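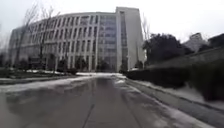
The curved wing and the path leading up to the building.

Game Design for Groups, Unit 4: Team Role-Play and Attention
Handout by Gheorghița Nedelcu

Reading for this unit: the Flatby rule booklet, pages 22 to 30. Skip the appendix.

Terms
Quest: a task with a stated goal and a time limit. In Flatby the limit is 40 minutes.
Guide: the player who reads the prompts aloud and does not vote.
Bleed: feelings that carry over from the character to the player, or the other way.
Check-in: a short round at the start in which each player says one sentence out of character.

Notes
Players tend to treat silence as a gap to fill. In the Wysocka version, silence is a move, and the guide writes it down like any other. Compare this with Stinwood, where a team that stays quiet loses its turn. Which rule makes people listen more closely? Groups in January split on this, and the written answers were better than the discussion.

Bleed is hard to measure. The Mutside questionnaire has 39 items, and several of them ask the same thing twice. Use the short form for class work.

For next time
Write one quest for a team of five. Give the goal, the roles and the way it ends. One page, typed. Bring a printed copy, as another team will play it without your help.

Drafts are due 7 June 2021.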